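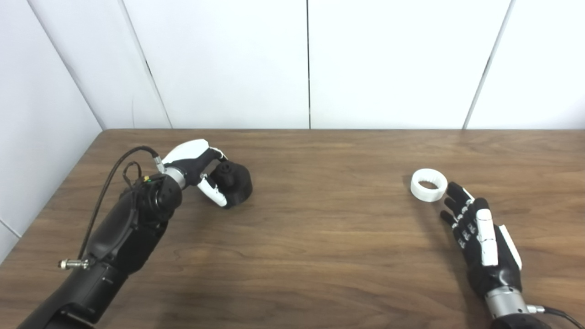 Community Supper Host — Nelbridge Neighborhood Table

Part-time, 22 hours a week, starting in July

Do you like feeding people? We mean really like it, the way some folks like fishing or crosswords? Then please read on, and forgive us if we go on a bit, as we're very fond of this job and want it to go to someone who will be fond of it too.

The Neighborhood Table serves a sit-down supper four evenings a week at the old Haslam building on Drarell Street. Most nights we seat 40 guests, and on soup night it can climb to 50 (bring comfortable shoes!). You would greet everyone at the door, set the tables, keep an eye on who is eating alone and might not want to be, and help the cooks when the line gets long.

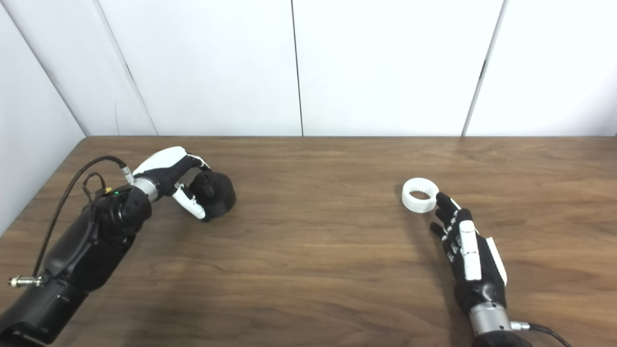 One of our regular guests told us she came the first time for the chicken and dumplings and has kept coming for the talk, and that whoever we hire had better be able to remember a name and not rush the coffee. We think that is a pretty fair job description.

You don't need restaurant experience. A food handler's card is required, but we'll pay for the class. Evenings are a must, and some Spanish would be a great help — as would a driver's license, for the bread pickup in Rirnport on Thursdays.

To apply, send us a letter in your own words, along with two references and the hours you can work. Tell us about a meal you remember, too. Letters can be dropped off at the Haslam building any supper evening, at the side door by the kitchen.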